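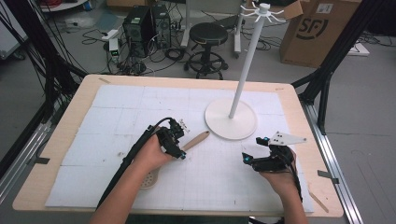 A utensil stand (also called a utensil tree or hanging utensil rack) is a small piece of kitchen equipment used for hanging cooking tools on a table or counter. It normally has a flat base, one upright pole and a group of hooks at the top. Similar stands are sold for mugs, and the two names are often mixed in shops.

Construction

The base must be wide enough that the stand does not tip over when only one side is loaded. Round bases are the most common. In the Plernport type, which is white in all its parts, the hooks go out from a central hub like the spokes of a wheel. The older Craddock type has 7 hooks fixed in one line.

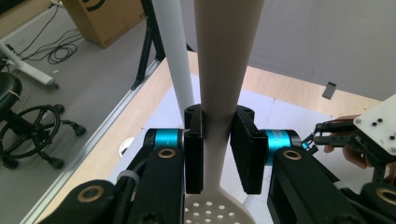
Most tools for the stand have a hole or a loop at the end of the handle. The length of the handle decides if a tool can hang freely, and for long tools a pole of 456 mm is usual.

Skimmers

The skimmer is a flat or slightly hollow spoon with many small holes. It lifts food out of hot liquid and lets the liquid run back into the pot. It is among the longer tools kept on a stand, and it is usually hung with the head down.

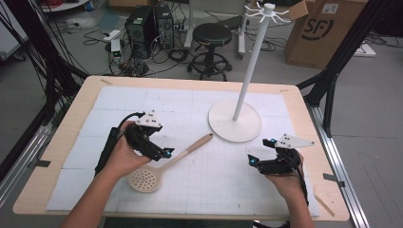 Care

Stands are wiped with a damp cloth. Tools should be dried before hanging, as water collects in the holes of a skimmer and drips on the base.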